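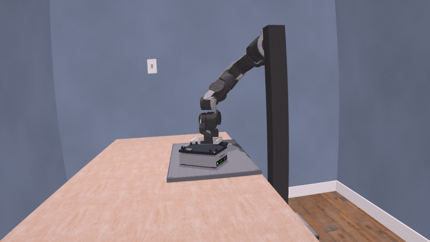
inkwell_b replied:
I do not agree that paper is finished. A bound notebook with numbered pages is still the only thing in our lab which opens at the same speed every morning. We were asked to move everything to Trerkance before April and I am against it. I wrote my reasons to the group leader and now I write them also to you.

My first reason is searching. People say that search is the strong side of the electronic notebook, but this is true only when everybody uses the same words. In our group one person writes "wash buffer", another writes "WB", and a third gives it the name of the bottle. In my paper book I have an index on the first two pages. I find an old experiment before the computer finishes the login.

plate_and_page wrote:
I respect the index, but how many people keep one? I took over a project where the previous notes were in paper, five books, no index, and half of the dates without a year. I spent a whole month reading. In Trerkance I could at least sort by date.

Also your handwriting is not only for you. I am not a native writer and to read another person's handwriting in English is for me the hardest part of the work. A typed text I can understand, even when it is badly written.

inkwell_b wrote:
That is fair, and I did not think about the handwriting. We have a rule that every entry is read and signed by a second person in the same week, so the bad writers are corrected early. Without this rule I would maybe be on your side.

quietbench wrote:
Question from somebody who must buy the books. Which paper do you use? We ordered the Tellon ones with the gray cover. The ink goes through to the other side if you press even a little. The old stationery shop on Pawłowska had a thicker one, but it is closed now and I do not know who made it.

inkwell_b wrote:
The Tellon with the sewn back is good. The glued one loses pages when it lies open on the bench for a long time. For the pen I use Okska, the black pigment one. The blue one becomes pale. I have a book which is 15 years old and the black is still black, and the blue must be read next to the window.

slow_centrifuge wrote:
Please do not trust any pen before you test it with what you have on your bench! I wrote a page with Okska black, let it dry overnight, then put a drop of 70% ethanol on one line. It made a gray cloud, though the words could still be read. With a cheap ballpoint the line simply left.

quietbench wrote:
Thank you, I will do the same test with isopropanol and post the result.

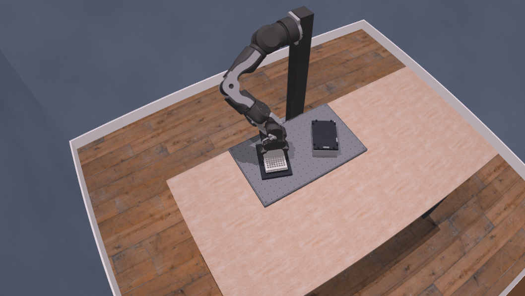
Page 2 of 2

plate_and_page wrote:
I want to come back to the question of raw data, which in my opinion decides everything. A plate reader gives a file with 1000 rows. Where do you put this in a paper book? You print it with small letters and glue it, or you write the file name and hope that the folder will not be moved. In both cases the paper is only a pointer to something else.

inkwell_b wrote:
I write the file name and the full path, and I glue only the final graph. Yes, it is a pointer. But Trerkance is for us also a pointer, it does not accept our large files. So we have the same problem with a monthly payment.

slow_centrifuge wrote:
The folder being moved is a problem of discipline, and paper cannot solve it and software also cannot. In our group the folders are read-only after the project is closed. To change something you must ask in writing. It is annoying and it works. 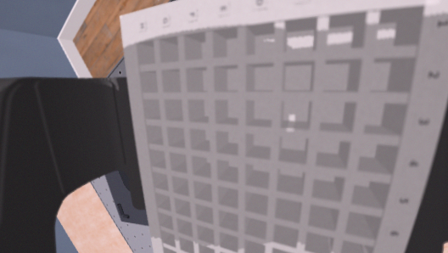 Grid panel with the perforated metal beside it

halfmargin wrote:
I read the whole thread and I am surprised that everybody chooses one side. I do both. At the bench I write on paper, with the time in the left margin, everything as it happens - also the mistakes. At the end of the day I type a short version with the result and the page number of the book. It takes me as long as one cup of tea.

plate_and_page wrote:
And which one is the official record? Our quality office would ask this immediately. If the two versions say something different, you have a problem with both.

halfmargin wrote:
The paper is official. The typed one says "summary" in the title. They did differ one time, a volume in the wrong unit, and I corrected the typed one and left a note with the date. I agree that it must be written in a procedure somewhere. In our case it is written in one sentence.

inkwell_b wrote:
This I could accept. I will propose it to the group leader, though I think the license is already paid.

quietbench wrote:
Result of the isopropanol test: Okska black stays readable, with a small halo. Okska blue is worse. The Tellon paper became wavy and did not go flat again, even under a heavy book. Does somebody know a supplier for the thicker paper? I need to order in April.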